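Review: the Tastero two-finger gripper after one semester in a student robotics club

May
By Ayana Adugna

Our club bought the Tastero gripper at the start of the spring semester to replace a three-finger model that had been repaired too many times. I run the manipulation group, so I have used it more than anyone else here. We had a lot of trouble finding a review written by people at our level, so I am writing up what we learned.

The club meets in the evenings, from six until the building closes. Most members are second-year students with one programming course behind them. The project this semester was trash sorting: the arm picks litter off a table and puts it in a bin. It sounds easy and it is a hard first project, since litter is light, shiny and a different shape every time.

Price and what comes in the box

We paid 407 dollars for the gripper, the power supply and one set of spare finger pads. The wrist adapter was not included. Yurii Dmytriv turned ours on the lathe in the department shop, and it took him two attempts to get the bolt circle right. If you don't have a shop, order the adapter from Prokopenko along with the gripper and save yourself a second shipping charge.

The printed manual is short. It covers mounting, wiring and the LED codes, and then sends you to a download page for the rest. The PDF is much better than the booklet, so print that one and throw the booklet away.

Setup

Mounting took an evening. The connector is keyed and can't be plugged in backward, which matters when 4 different people take turns doing the wiring. The screws are a common size, and the holes on our unit lined up.

Software was slower. The driver installed cleanly on the lab computer but would not find the gripper until we changed the serial settings by hand. The setting is on page 31 of the PDF under a heading about firmware updates, where I would not have looked. Lev Savchuk found it by reading the whole document on a bus.

After that the basic commands worked as written. You can set opening width, speed and force. New members were opening and closing the fingers from a script within their first session.

Grip performance

We kept a log of every attempt during the last stretch of the semester, 127 in all. Iresha Selvanayagam set up the spreadsheet and made everyone fill it in before the next try.

Rigid things were no problem. Cans, pens, small boxes and bottle caps came up nearly every time if the arm was lined up properly. The fingers close evenly and there is very little play in them.

Empty water bottles were harder than we expected. At the default force the gripper squeezes the bottle until the wall buckles, and the bottle then turns in the fingers as it is lifted. Lowering the force fixed most of that. Grabbing near the neck helped more than any setting did.

Thin plastic was the worst. A wrapper that lies flat gives the fingers nothing to close on, and the stock pads are too smooth to drag it into a fold. A crumpled one is much better, as long as you come straight down on it and start with the fingers wide. 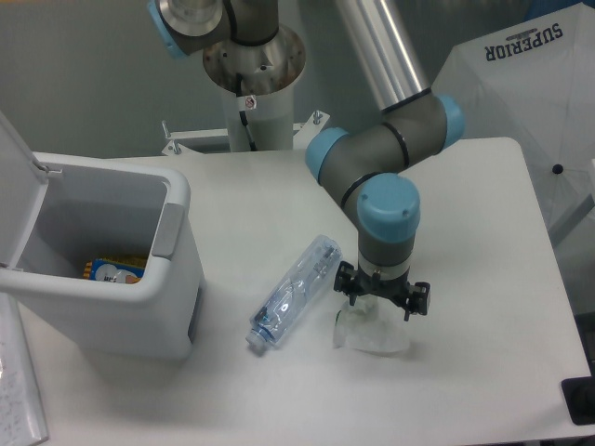 We also tried the soft pads from Sikbridge. They fit without modification and made a clear difference on wrappers and snack bags. They wear faster, and they pick up dust, so they need a wipe every session. I would buy them again.

The force reading is the feature I was most looking forward to, and it is only fair. It tells you reliably that you are holding a can. With a piece of film between the fingers, it reads the same as an empty grip. Our code had to decide from the finger position instead, and even then it guessed wrong a lot.

Durability

The counter in the driver passed 3,000 cycles before finals. One pad came unglued and one cable clip snapped. The fingers themselves are still straight, in spite of two hard contacts with the tabletop, both my fault. The housing gets warm after an hour of steady use but has never shut down on us.

Compared with the Mavorero

Yevdokiia Stelmakh's team across the hall has the Mavorero, and we borrowed it for an evening. It is quieter, and its software is easier to install. It also opens less wide, so a bottle on its side has to be approached at just the right angle. For a club that only handles blocks and cubes, I'd choose the Mavorero. For mixed objects I prefer ours.

Who should buy it

A student club with an arm already working and at least one person willing to read a long PDF will do fine with this gripper. For a class where everything has to run on the first day, I would look elsewhere – the serial problem alone would use up a lab period.

My rating is four out of five. The missing point is for the manual and the force reading. We are keeping it for the fall, and I have already ordered another set of the Sikbridge pads.

Questions about this review: use the contact form | Copyright Manipulation Group, student robotics club | Back to top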